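Teaching by Hand: Pictures from the Bin Bench

I went to Trundach in April expecting to be sold something. The pitch is familiar by now: a person steers the arm by remote control, the arm's moves get saved, and a program learns the job from them. Dede Gyamfi runs the bench and was patient with my questions. She showed me 28 saved runs of bin picking. I asked how many the software had learned anything from, and she said to come back in the summer. Fair enough -- but I'll hold her to it.

The gallery goes in the order I walked the room. Click any picture for the larger size.

1. The picking bin

A KUKA arm over a gray bin, with crinkly, shiny packaging at one end and a blue foil package over on the other side. Clear plastic is where I'd expect any camera-based system to struggle, so I give them credit for not filling the bin with wooden blocks. Elikem Lamptey, who does most of the steering, told me he needed 20 hours of practice before his runs were worth keeping. That number never makes it into the brochures, and I think it should. Look at the cables, too -- yellow and black, looped right down around the tool end. I'd want to know how often they get in the way.

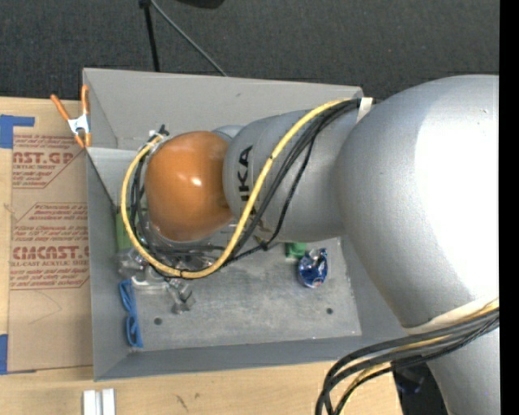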